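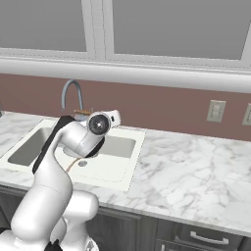
Lista de comprobación: cocina y office, planta baja
Edificio Etunthorpe - revisión de marzo
Inspector: Rezaul Weerakoon. Revisado por: Barrett Kincaid.

1. Encimera y fregadero
Sellado perimetral: CONFORME. Repasar la junta en la próxima visita.
Fijación de la cubeta: CONFORME.
Sifón y desagüe: NO CONFORME. Goteo en la tuerca inferior con caudal máximo. Sustituir la junta.

2. Agua caliente
Temperatura en el grifo tras un minuto: 50 °C. CONFORME.
Termo Gatema: válvula de seguridad accionada a mano, cierra bien. Falta la etiqueta de mantenimiento.
Llave de corte: accesible, sin rotular. PENDIENTE.

3. Instalación eléctrica
Diferencial: dispara en 34 ms. CONFORME.
Bases de enchufe: tapa suelta en la contigua al frigorífico. Corregido durante la visita. 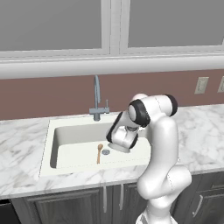
El circuito del lavavajillas comparte protección con el del horno - se pidió separarlos en la revisión anterior y sigue igual. Cisgate debe presentar presupuesto.

4. Evacuación y extinción
Ancho libre de paso: 80 cm. CONFORME.
Extintor: presión correcta, precinto intacto. Soporte flojo.
Manta ignífuga: NO CONFORME. Caducada.

Plazo para los puntos 1 y 4: 31 días. El resto, en la próxima revisión ordinaria.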